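Compte rendu de la réunion équipement – projet Hundorum
Jeudi, 14 h, salle du fond

Présents : Charmaine Masilela, l'équipe pliage, les achats, et moi qui tiens le stylo (encore !).

1. Doigts de pince
On a commencé par les doigts, vu que la commande Solley doit partir avant la fin du mois. Je voulais en prendre 30 d'un coup, Charmaine trouve que c'est beaucoup pour un modèle qu'on risque de changer en septembre. On coupe la poire en deux : 14 maintenant, le reste après essai du modèle court. J'aime bien la forme effilée pour attraper un ourlet, mais sur du tissu bien à plat il faut descendre très près du support, et là je préfère qu'on ait du stock.
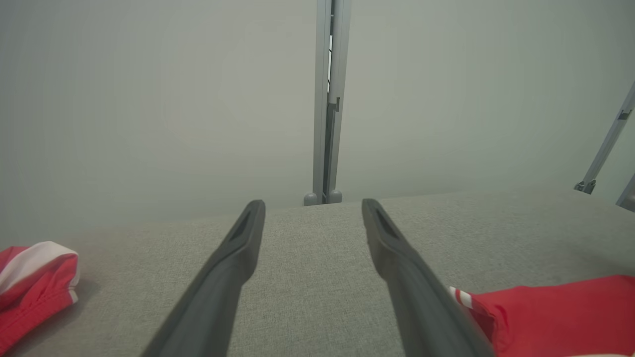 Pince ouverte au-dessus du revêtement gris, un vêtement rouge de chaque côté.

2. Câbles et connecteurs
Le devis Manole est arrivé : 934 euros pour les câbles caméra de rechange et les guides. Les achats demandent un deuxième prix chez Zarnero, réponse attendue jeudi prochain. J'ai insisté pour les guides – un câble qui fait une boucle le long du bras, ça finit toujours par m'inquiéter. Accord de principe, sous réserve du prix.

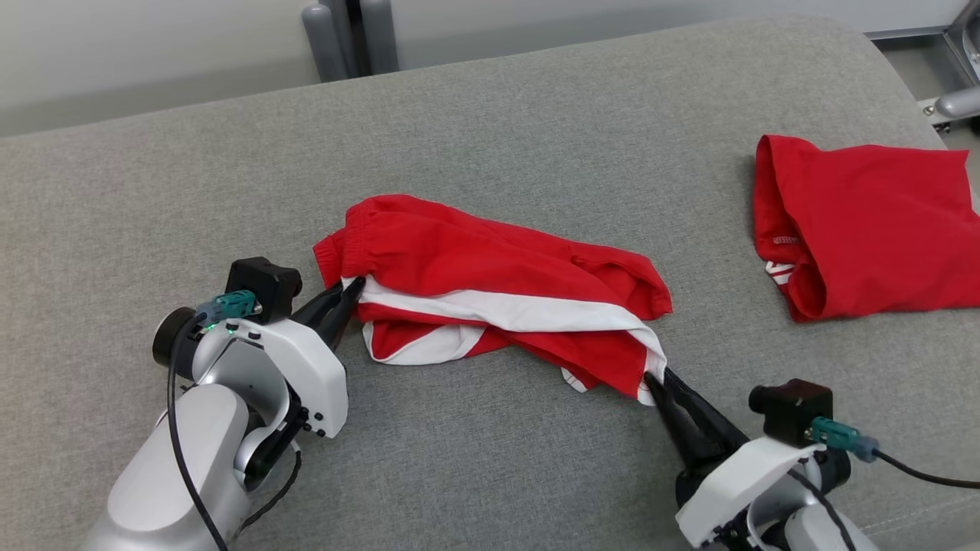 Short rouge à bande blanche tenu par les deux pinces, côté ceinture et côté ourlet.

3. Textile d'essai
Tout le monde veut autre chose que du rouge et blanc ! On ajoute donc 3 lots au budget : des serviettes, des tee-shirts foncés et des chaussettes (les chaussettes, c'est mon idée, j'assume). Charmaine fait la liste des tailles.

4. Surface de travail
Garder le tissu gris ou passer à un plateau lisse ? Longue discussion, pas de décision. Je demande un échantillon à Solley avec la commande des doigts et on en reparle.

À faire : bon de commande Solley (moi), relance Zarnero (achats), liste textile (Charmaine).
Fin à 15 h 10.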